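January 8, 2024
Winter prep on the Skustau trailer, Lirnstead shop

Drained the fresh tank and opened the low point valves. Blew out the lines, then ran 2 jugs of pink antifreeze through the Bitar pump until it showed at both sinks and the shower. Water heater is on bypass. Raed Daher changed the furnace filter and checked the roof seams. One soft spot by the front vent, resealed.

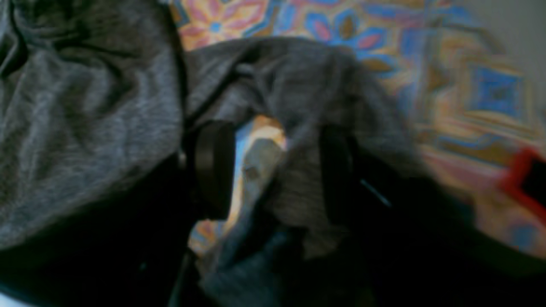
Propane is next. The Stunell regulator whistles at low flow and I want it swapped before anyone camps in the cold with it. Furnace cycled fine on the 1000 watt inverter. For bedding I'd still pack knits, the heathered gray sort, plus something black on top that won't show soot from the fire ring. Battery read low after 5 hours with the furnace fan going, so the second one goes in. Last load test was in August. Tire pressures still to do.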